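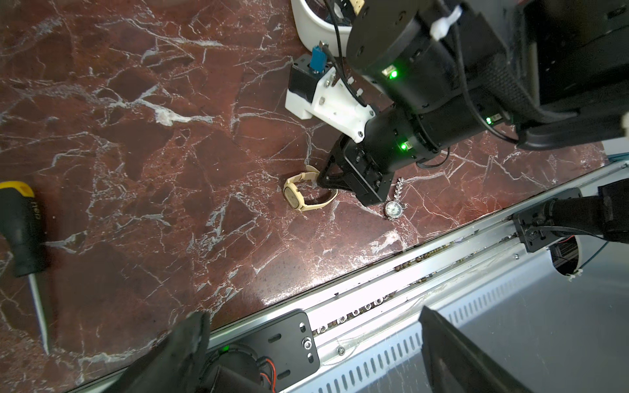
2 min read

Trandness Neighbors Ask for Straight Answers Before Summer Street Nights Return

TRANDNESS — The Trandness Block Association will support a return of the Isier Street Nights this summer, but only if the organizers can show that the event does what they keep saying it does. The group voted in April to hold back its letter of support until it has seen real numbers.

Last year's flyers promised "a boost for every business on the street." We asked 52 shops and restaurants along Isier Street how the nights went for them. Only 19 said sales were better than on a normal evening. Several said they closed early, having lost their parking and seen few new faces come through the door.

The organizers, Voto Events, have put total attendance at 3042. We would like to know how that figure was reached. There were no tickets and no gates, and people walking home from the train pass through the same two blocks. If there was a count, we ask Voto to share it. If it was a guess, the city should not be using it to plan road closures.

None of this means the nights were a failure. The outdoor movie drew families, the brass band at Radulović Park was well liked, and the dumpling stand ran out of food both times. Neighbors who came mostly had a good evening. Whether that is worth closing a bus route for 90 minutes at rush hour is a fair question, and so far it has been met with slogans.

The association is asking for the following before it signs on:

A written account of how attendance was counted.

A start time of 7 p.m. or later, so that buses can clear the street first.

Vendor spaces offered to Isier Street businesses before outside vendors.

A cleanup plan that names who sweeps the alley behind the park and when.

Voto has said a new plan is "well underway." We heard the same words last spring, and the plan reached us after the barricades were already up. We will read this one when it arrives.

Residents who want to comment can do so at the next open meeting, 6:30 p.m. in the back room of the Trandness Library. Written comments may be left at the front desk. Please include your block, but you do not need to give your full address.

Trandness Block Association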